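Print this thread | E-mail this thread to a friend

Storing spare power leads: one big box or lots of little ones?

tanglefoot_mads
Right, I need opinions before I fall out with the people I share a workspace with. We've got far too many black power leads. Every monitor, every printer, every bit of kit that ever came through the door brought one with it and we've never thrown a single one away. In January I got fed up and started going through them on the table with the green cloth, using the cardboard boxes we had, the sort with the lid attached that folds back out of the way.

My idea is one lead, one box. Coil it, drop it in, shut the lid, write on the end what it is. Then when somebody wants a lead they take a box and that's the whole job done. No pulling, no swearing, no dragging six others out along with the one you want.
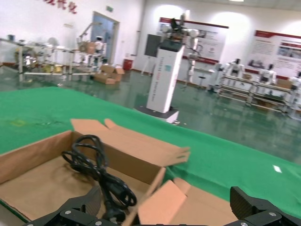 The other camp says I've gone mad and that cables belong in one big box together, the way they always have. Their argument is that I'll use up the entire shelf storing fresh air. I can see what they mean, I suppose, but I've spent too much of my life picking knots out of plugs to go back willingly. What does everybody else do?

Madhu

busura_bill
One big box. Sorry! I've had the same one under the stairs for years and it takes me 2 minutes to find anything in it. You just need to be firm with it.

kettle_and_crumbs
Firm with it, Bill, I love that. Mine would have my arm off.

I'm with Madhu on this, but I'd go for a band round each lead before it goes in the box. A coil on its own opens up as soon as you let go and then you've got a box with a scribble in it. Those reusable hook and loop strips are dead cheap, or I've used the twisty ties off bread bags when I've run out. Put it near the plug end and not in the middle, then it stays put when you let the lead out a bit.

norfolk_norma
Can I ask the boring question? How many leads are we talking here? If it's a dozen then fine, box them all up and enjoy yourself. If it's a hundred I'm on Bill's side.

tanglefoot_mads
Norma, it was 298 when I last did a proper tally, and yes I did sit there and count them, and yes people walked past and made comments. So it's nearer your hundred than your dozen, I admit it. They won't all be kept though. I want to get rid of the ones with nicks in them and anything that hasn't got a proper moulded plug.

Kettle, I like the strips. I've been winding mine into loops about the size of a saucer and they do spring open a bit in the box, you're right.

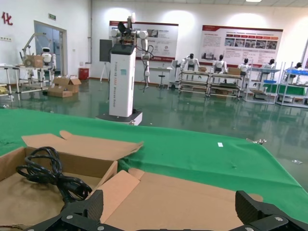 The other thing is the boxes themselves. They're nice enough but the flaps get tatty once you've opened and shut them a few times, and then the lids won't sit flat and you can't stack them. I've got a big pile of spares from Vullthorpe (the packaging place, if you know it, they do seconds by the bundle) so I'm not short, but I'd hate to do the whole lot and then find they're all going soggy at the corners by summer.

busura_bill
298! Madhu, love, that's a shop.

If you put every one of those in its own box you'll need a second room to keep them in. Think about what you'd be looking at. A wall of brown boxes that all say "power lead". You'd be better off sorting by length and having a box for each length. Short, middling, long. Done before lunch.

yule_be_sorry
Bill's got a point but so has Madhu, and I'm going to be annoying and say do both. We did this at the hall where I help with the sound gear. Have a few boxed singly for grabbing, say 4 of each sort, coiled properly and banded. Everything else goes in one bulk box underneath and when the singles run low somebody has to sit down and top them up. It does mean one person gets stuck with the untangling, but at least they're doing it with a cup of tea and not five minutes before the doors open.

Things I'd do in order, for what it's worth:

1. Tip the lot out on a cloth so nothing skids about. Pull out anything damaged straight away and put it somewhere it can't sneak back.

2. Set an empty box next to the full one, lids right back, and work from one to the other. Find a plug end first and follow it. Don't yank from the middle.
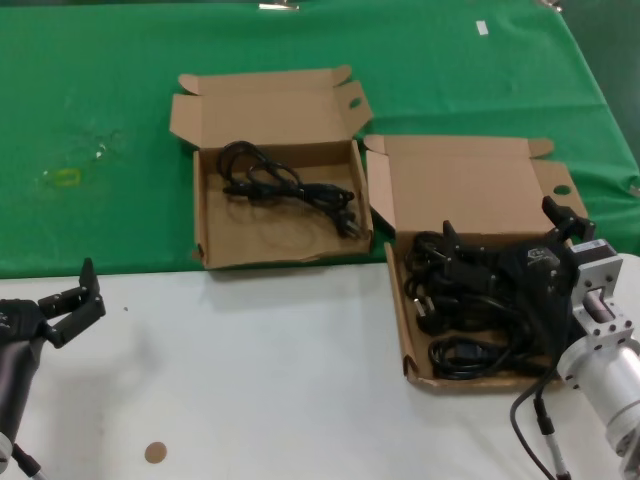 3. Coil over and under if you can manage it, so it doesn't get a twist in it. If you can't, big loose loops are better than winding it tight round your elbow. That elbow business ruins them.

4. Band, box, label, next. Stop when you've done enough for a month and leave the rest.

norfolk_norma
Oh, I do the elbow thing. I've always done the elbow thing! What's wrong with it?

yule_be_sorry
It puts a twist in with every turn, Norma, and then the lead never lies flat again. You'll have seen the ones that look like a corkscrew. It's not great for the wires inside either.

busura_bill
I've been doing it round my elbow for forty years and my leads are perfectly happy.

kettle_and_crumbs
Have you asked them?

Madhu, about the tatty flaps, have you thought of just leaving the lids off? Or folding them under? You don't need a lid on a box of leads unless you've got mice. Or there's a thing called a Vidora tray, it's a shallow plastic drawer sort of affair that my sister uses for her knitting patterns. Not cheap when you need a lot of them, she paid 1150 rupees for a set while she was over there and then had to get them home in a suitcase.

tanglefoot_mads
I'm not carrying trays home in a suitcase, Kettle, but thank you! I did try folding the lid underneath and it makes the whole box rock. Leaving it standing up at the back works all right while I'm sorting, it's only when they go on the shelf that it gets in the way.

I think I'm coming round to Yule's way of doing it. A few singles at the front, a big box behind. It keeps the other camp quiet and I still get to pick up a lead without a fight.

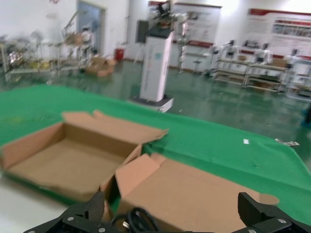 What I can't settle is the label. End of the box or top of the lid? If they're stacked you can't see the top, but if they're side by side on the shelf with the lids up then the end's at the back half the time, depending on who put it there. I've been writing on the box in marker and I'm wondering about tags on the leads as well.

yule_be_sorry
Tag on the lead, every time. Boxes get swapped. Masking tape folded over into a little flag near the plug, length written on it, and a colour if you want to be fancy.

busura_bill
Masking tape goes to dust. Use electrical tape and a silver pen.

yule_be_sorry
Electrical tape goes sticky and gets all over your hands, Bill. I'd take dust over that.

norfolk_norma
I use a paint pen straight on the plug. Two dots for short, three for long. Comes off with a bit of nail varnish remover if you change your mind, but try that on an old one first as I did make a mess of a nice white plug that way.

tanglefoot_mads
Dots! Norma, that's going straight on the list. I've got a yellow paint pen somewhere, probably at the bottom of a box of leads. I'll do the first batch and report back on whether the singles last the week.

Print this thread | E-mail this thread to a friend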